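About Us

Zomar Community Kitchen School
Cooking classes, job training and a Saturday-style lunch on most days of the week

Started in a church basement in Gretport with one stove and a folding table. Eldana Gebremichael was teaching her neighbors to make injera, the neighbors told their cousins, and pretty soon there was a line on the stairs. We moved twice. Second time was the good one.

Now we're in the old Beyene bakery building on the harbor side. Teaching kitchen in front, dining room in the middle, storage wherever it fits. The ovens came with the lease. One of them runs hot and we've learned to love it.

What we do

Evening classes for anybody. Bread, stews, dumplings, pickles, knife skills, how to cook for one without eating the same thing until Friday. You don't need to know anything. Bring an apron and a container with a lid.

Daytime job training for adults who want kitchen work. It runs 8 weeks, it's free, and you leave with a food handler card plus a real reference from a real person who has watched you work a lunch rush. Twelve years ago we had no idea how to run something like this. We asked a lot of restaurants what they wanted in a new hire and mostly they said show up, label things, don't leave the walk-in open.

Kids' classes in the summer, starting in June. These fill up quick so get on the list early, we can't hold spots over the phone.

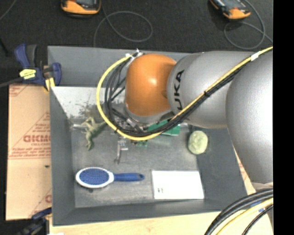 And lunch. Trainees cook it, the public eats it, you pay what's on the board or a bit less if money is tight. We served over 2,000 lunches last year. Lentils are always on. The rest depends on who's teaching and what the market had.

Who we are

Eldana Gebremichael — founder, director, still teaches the Ethiopian bread class and will not be giving it up.

Tsion Yilma — runs job training. Ten years in hotel kitchens before this. If you're applying, Tsion is who you'll meet first. Wear closed shoes.

Siu-fong Huang — dumplings, noodles, and all the summer kids' stuff. Also keeps the recipe binders in order, please put them back where you found them.

Wiesława Bielecka — pickles, soups, rye bread. Came to one class as a student and was teaching the next term.

Ayana Teshome — front desk, bookings, the newsletter. Your emails go to her so be nice. Replies can take a couple days when a new term opens.

How we pay for it

Class fees cover a good chunk. Room rental covers some more (the dining room seats 100, ask Ayana for rates). The rest is donations and Drikero, our little spice label, sold at the front counter and in a few shops around Gretport. The berbere is the one people come back for. We do a milder one too, it's underated.

All the money from Drikero goes to training places. Bus fare, shoes, child care on exam day, that kind of thing.

Visiting

537 Harbor Street, side door, the front one sticks. Street parking only. Step-free enterance is around the back, ring the bell and give us a minute.

Allergies — tell us when you book, not when you sit down. We cook with wheat, nuts, sesame and dairy in the same room and can't promise otherwise.

Want to teach? Send Ayana a few lines on what you cook and which evenings you're free. No résumé needed for that one.

Page last updated 28 March 2024. Summer schedule coming soon.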